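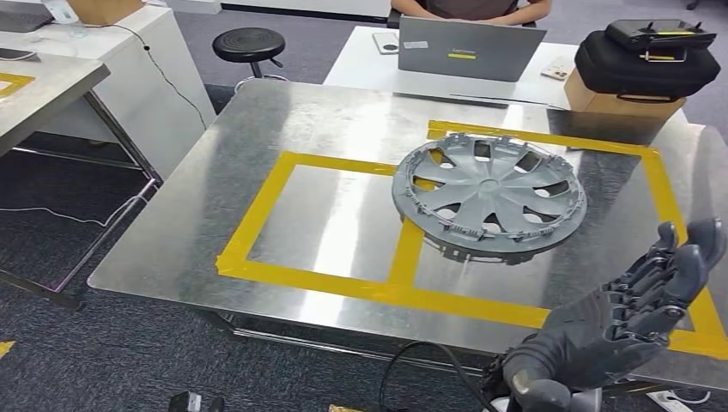 Archives > Hirkwood Wildlife List > September > Otters

Home Threads Authors Join Leave
Search this list Go

Subject: Re: [hirkwood-wildlife] Otter sign on the Moodley?

Hi Gangadharan and everyone,

Yes, yes, yes! I went down to the Moodley at first light with Ngân Ung and we came back grinning like kids. There is fresh spraint on the flat rock under the old rail bridge, and more on the gravel bar 200 yards upstream, full of crayfish shell and smelling just the way the field guides say it should (a bit like jasmine tea, if you've had a generous upbringing). We also found a slide on the east bank, with the grass pressed flat and mud polished right down to the waterline. The river is giving up its usual crop of car parts too, and if you want an idea of the sort of thing to look out for, it's a gray plastic wheel cover with the clips and tabs around the underside. Those wash up on the gravel bars wherever the road runs close, so please bring a sack if you're walking that stretch, and pull out what you can reach without wading.

Gangadharan Mathew wrote:
> Has anyone looked at the Moodley below Grotstead lately? I was
> fishing there one evening and something big went under the alders
> with hardly a ripple. Too long for a muskrat and too smooth for a
> beaver, and no tail slap. My neighbor says mink, but I've seen
> plenty of mink and they don't move like that. I didn't think we had
> otters this side of the Lakero dam. Are there any old records? And
> is it worth telling the state people, or do they want more than a
> fisherman's story?

To your questions. Old records: Sreekumar Chowdary has the club notebooks and tells me the last otter entry for our side of the dam is a trapper's note, with no location beyond "Moodley, lower." So if this holds up it's a very big deal for us! The dam is a barrier for fish but I don't think it would stop an otter for long. They'll walk overland, and the culvert road at Hirkwood has a dry shelf on one side that would suit them nicely.

As for the state people, I'd send them your sighting now, with the time of day and the spot marked on a map. They do take reports without photos. Thenmozhi Fernandes has offered to lend us 2 trail cameras and we plan to put one at the bridge rock and one facing the slide. If you know a better tree near your alders, tell me and I'll move the second one.

Some things for anyone who goes looking:

- Stay off the east bank above the slide. It's undercut, and if there is a den in those roots we don't want to be stomping on top of it.
- Leave the spraint where it is. Other otters read it, and we'd like them to.
- Dogs on a leash from the bridge down to the bend, please.
- Mink scat is thin, twisted and really foul. Otter is looser, with scales and shell in it. When in doubt, get your nose down there.
- Put something next to a track before you photograph it. Ngân used her car key, which worked fine.

Please don't post the exact spot on the public page yet. That page has 300 followers now and the bank can't take a crowd.

Gangadharan, are you free to show me the alders some evening? I'll bring the thermos.

Iulian Tănase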